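Setting Up the Borkico Under-Sink Filter, Part 3: Fitting, Flushing and the First Glass

If you followed Part 2 you should have a clear cabinet, the cold water turned off and a towel down. Good! This part takes me most of an evening, mainly because I keep stopping for coffee.

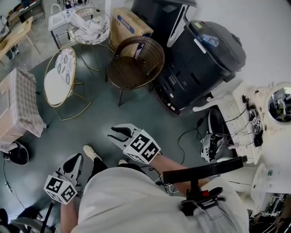
Before you pick up a wrench, lay out everything that came in the bag and check it against the card. My bag was short one blue locking clip, and I only found that out when I was on my back in the cabinet with a tube in each hand. Živko Stojanović at the shop in Nutthorpe mailed me a spare and it came in 3 days, so it wasn't a disaster, but you'd want to know before the water is off.

Fitting the bracket

1. Hold the bracket against the side wall of the cabinet, high enough that you can swing the filter bowl out underneath it. Leave a hand's width below the bowl. I didn't, the first time, and had to move the whole thing up when I wanted to change a cartridge.

2. Mark the two screw holes with a pencil.

3. Drill shallow pilot holes. Most cabinet sides are thinner than you think, so wrap a bit of tape around the drill bit as a depth stop.

4. Drive the screws in until the bracket stops wiggling, then quit. The screws in the kit strip easily.

Note: if your cabinet wall is really thin (mine in the old Pirosstead house was), screw a scrap board to it first and mount the bracket on that.

Connecting the tubes

5. Cut the white tube square. A sharp utility knife on a cutting board works fine; scissors squash it, and a squashed end will drip forever.

6. Push the tube into the port marked IN until you feel it go past the first bit of resistance, and then keep pushing. There's a second stop. That second stop is the one you want.

7. Slide the blue clip in behind the collar and give the tube a firm tug. It shouldn't move.

8. Do the same with the port marked OUT and run that tube up to the small faucet. Keep the bends wide and lazy.

Caution: don't put thread tape on the push-in fittings. Tape goes on the metal threads at the shutoff valve and nowhere else. I know it feels like extra insurance, but it can get into the collar and stop it from gripping.

Caution: connect to the cold line only. Hot water will ruin the cartridge, and the bowl isn't made for it.

Putting in the cartridge

9. Peel the plastic off the cartridge. All of it, including the little disk on the bottom! Velimir Angelovski, my neighbor, left his disk on and spent a whole Sunday blaming the water company.

10. Wet the big rubber ring with a drop of water and seat it in its groove. Run a fingertip all the way around to feel for twists.

11. Spin the bowl on by hand, then use the plastic wrench for one more quarter turn.

Turning it on

12. Open the small faucet first, then crack the shutoff valve slowly. You'll get coughing and spitting for a while as the air works its way out.

13. Once the stream is steady, dry every joint with a paper towel and wait. Go back with a fresh piece and dab again. Paper shows up a tiny leak long before you'd spot a puddle.

14. Let it run for 20 minutes. The water will look gray to start with (that's carbon dust) and then clear up. I catch mine in a bucket and give it to the hedge.

If a joint drips, close the valve, pull the clip, take the tube out and look at the end. Nine times out of ten it needs a cleaner cut. If the bowl drips, don't just crank it tighter; take it off and check the ring again.

Write the date on the bowl with a marker when you're done. Mine says Saturday, July 18, 2026, in terrible handwriting. The cartridge is rated for 3,000 gallons, and changing it is covered in Part 4, along with what to do if the bowl won't come loose.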